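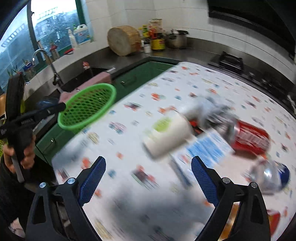

What does a photographer mean by "correct" exposure? A setting that keeps detail in the parts of the subject the photographer cares about, and lets the rest go bright or dark as it likes.

3. Who decides what is bright enough

The definition we just gave is the one we handed to our participants, and it survived until the first coffee break. Zineb Slaoui, who ran the sessions, had asked 11 hobby photographers to meter the same whitewashed wall in August sun and write down the exposure they would use. The light meter offered them a gray wall, as light meters do. Three people accepted it. The others opened up, by amounts that varied a good deal more than any of them thought reasonable in the others.

We had expected the disagreement to follow experience. It followed the monitor. Participants who edited at home on a bright screen preferred the darker files, and those who printed their own work wanted the wall lighter, sometimes a full stop lighter. Lenihan and Geraghty reported a similar split in their study of wedding albums, though they blamed it on taste and moved on quickly.

3.1 The histogram as referee

In the second round each participant was shown the histogram along with the picture. We had hoped this would settle things. A histogram tells you how many pixels sit at each brightness, and it has no opinion on whether the wall looks nice. Participants read opinions into it anyway. A hump in the middle was called "healthy" and a hump on the right was called "risky," even when no highlight was clipped and the subject was, to repeat, a white wall.

Two participants changed their settings to make the graph more handsome and then disliked the photograph. Both kept the new settings. We compared the wall as metered and as finally chosen, with the chosen version judged on prints made on Etik matte paper under one lamp.

3.2 Limits

All files were raw and were converted in Preltik with the automatic tone control turned off. It turned itself back on once, after an update, and we threw out that afternoon's work. Clouds were a further nuisance. We waited for them to pass, and Jeptoo Athumani kept a log of the waiting that is longer than this section.

A wall is also an easy subject – it holds still and has no view about its own skin tone. Faces are taken up in Section 4, where the agreement is worse.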